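I got to the field station at Undwood a little after 7 in the morning, which Mercedes Cárdenas told me was already late. She'd been up to the bog and back, her boots were on the step, and she was eating toast over the sink. I'd come to ask her about peat moss, and I had barely found my pen before she started!
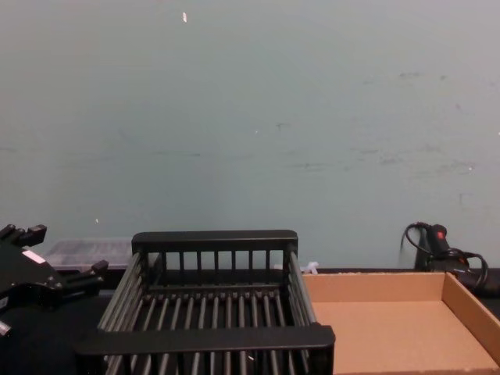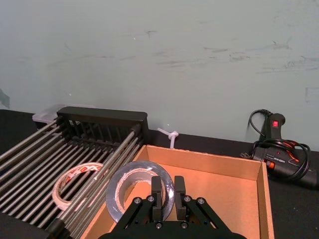 Indoors at Undwood. Black gripper fingers show in both shots, and the duct tape in its cardboard box is in the second.

"People think a bog is a swamp with bad manners," she said. "It's a completely different animal. A swamp has trees and moving water. A raised bog gets pretty much everything it lives on from the rain."

Mercedes has been studying the same bog, Purnico, for most of her working life. It sits in a shallow bowl between two ridges, and the Ríos creek runs along its southern side without ever quite getting in (she's very firm on this point, and drew it for me on the back of an envelope). The middle of the bog is higher than its edges, by a good bit more than I am tall, and all of that height is dead moss.

I asked her how moss manages to build a hill.

"Slowly," she said, and laughed. "Sphagnum grows at the tip and dies from the bottom. The dead part sits in cold, sour water with hardly any oxygen, so it doesn't rot the way a leaf in your yard rots. It just stays. Then next year's growth sits on top of it, and you keep going like that for a few thousand years."

The sour part is the moss's own doing. Sphagnum pulls minerals out of the water and gives off acid in exchange, and that makes life hard for most other plants. The ones that do get by have their tricks. Sundews and pitcher plants catch insects to make up for the poor food in the ground, and the cranberries and leatherleaf get help from fungi in their roots. I'd always thought of a bog as a bit of a blank, all one brown. Then you kneel down - your knees get soaked right away - and there's red moss and green moss and a kind of mustard one, each at its own height above the water.

"That's the thing I'd love people to look at," Mercedes said. "The reds are mostly up on the hummocks, where it's drier. The greener, floppier ones are down in the hollows. You move your hand a foot and you're in a different neighborhood."

She keeps 4 plots going out there, each marked with a stake, and visits all of them from spring until the ground freezes. In each one she notes the water level and which mosses are gaining or losing ground. One of the plots has been drifting toward heath for a while now, with more shrubs and less sphagnum, and she thinks an old ditch is to blame. It was dug by a farmer who hoped to grow hay. He gave up after three summers, but the ditch went on draining.

So she's been blocking it. The dams are peat and planks, and the longest stretch of ditch is over 200 feet. "I was so impatient the first year," she said. "I went out every single day to look at a puddle. Bono thought I'd lost my mind." (Bono is her dog, a large, wet, friendly animal who was asleep on my coat by then.)

Did the puddle do anything?

"It got wider. And then in October I found feathery little bits of sphagnum floating in it, the kind that likes open water. I sat down in the mud. I was so happy."

I wanted to know whether a damaged bog can ever really come back, and she took her time over that one. The living skin can return within a person's lifetime if the water does, she said, but the deep peat is another matter. Once it has dried out and been exposed to air it starts to break down, and the carbon in it goes with it. Growing that back is a job for the next few thousand years.

"I'm okay with that," she said. "I get to do the top four inches."

Then she found me some boots that nearly fit, woke up the dog, and we went out to look at the ditch.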